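**Front loader walks across the floor at high spin, transit bolts are out, level checked**

Posted in Laundry & Utility, 10/01/2025

**Jenő Medve**

I have a Lurness front loader in a ground-floor utility room. The floor is ceramic tile over a concrete slab. The machine was moved from the previous apartment in January and has crept forward on every high-spin cycle in the new place. It did not do this before the move.

Done so far:

- Transit bolts confirmed removed. All holes have the plastic plugs in them.
- Level checked front to back and side to side on the top panel. Bubble is centered both ways.
- Drum pushed by hand in all directions. It returns to center and does not knock.
- Drain filter cleaned.
- Empty spin at full speed: slight vibration, no movement.
- Spin with a full load of cotton shirts: slight vibration, no movement.
- Spin with bath towels or a duvet cover: moves forward far enough to pull the drain hose tight.

The supply hoses are long enough that nothing has come off yet. I would like to know whether this is a suspension fault (dampers or springs) or an installation fault before I pay for a service call. The quote from the local Rezende shop was 200 for the visit alone, with parts extra.

A rubber mat is the usual suggestion. I am not against it, but I would prefer to find the cause first.

---

**Arlindo Mendonça**

Get the mat. Mine moved too, put a mat under it, stopped. They are cheap. Also don't wash towels on the highest spin, they come out like cardboard anyway.

---

**Vanderleia Caldeira**

Your tests already rule out most of it. A machine that stays put when empty and with shirts, and moves only with towels or a duvet cover, has a load distribution problem, a foot problem, or both. Worn dampers normally show up with any load, and most clearly as the drum passes through its resonance band on the way up to speed. You would hear the tub strike the cabinet.

Start with the feet. A centered bubble on the top panel tells you the top panel is level. It does not tell you that all four feet carry weight. A cabinet can sit level on three feet with the fourth barely touching, and the fourth is then free to lift during spin.

1. Put both hands on opposite front and rear corners of the top and press alternately. Repeat on the other diagonal. Any rocking at all means one foot is short.
2. Wind the short foot down until the rocking stops. Recheck level.
3. Try to slide a sheet of paper under each foot. It should not go under any of them.
4. Tighten the lock nut on each foot **up against the cabinet base**. This step is the one most often skipped after a move. With the nut loose, the foot turns a little with each cycle and the adjustment is lost.

Keep the feet as short as the floor permits. A foot wound out a long way flexes sideways, and sideways flex turns vibration into travel. If one corner of the floor is low, put a hard, flat packer under that corner (a piece of solid tile, bonded down) and keep the foot short.

Then wipe the tile and the underside of the feet. Detergent residue on glazed tile is very slippery. Use plain water followed by a degreaser, and let it dry completely before setting the machine back down.
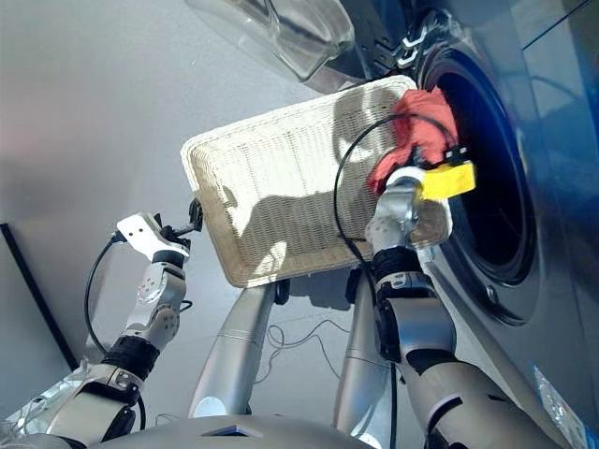

Load distribution is the second half. Front loaders tumble slowly before spinning in order to spread the load around the drum wall, and the controller measures the imbalance before allowing full speed. Many small items spread easily. A few heavy, absorbent ones do not, and a duvet cover will often swallow everything else and form a single ball. The control should reject such a load, but the rejection threshold on some models is set high enough that a machine with a marginal foot will walk before the limit is reached. I sort into a rectangular basket first, like the white woven one leaning against the washer in my photo, so that heavy and light items can be seen together and mixed before they go into the drum. Button duvet covers closed, and never wash one large towel alone.

As a test, run the same towels with several shirts added at the same spin speed. If the machine stays in place, the suspension is very probably sound. If it still moves after the feet are corrected and locked, look at the dampers. Open the door and press the drum down firmly, then release. It should rise once and settle. If it bounces repeatedly, the dampers are worn, and they should be replaced as a set.

On the mat: soft rubber under a machine with an unloaded foot can make the movement worse, as the foot sinks and the cabinet tilts. Fix the feet first. If you then still want something, use dense individual pads under each foot and check level again after a few cycles.

---

**Jenő Medve**

The left rear foot was short. It passed the bubble test and failed the paper test. All four lock nuts were loose, presumably from when I set the machine down in here. Feet adjusted and locked, tile degreased. Two towel loads since then at full spin with no measurable movement against a strip of tape on the floor. The duvet cover has not been tried yet. I will leave the tape down until it has.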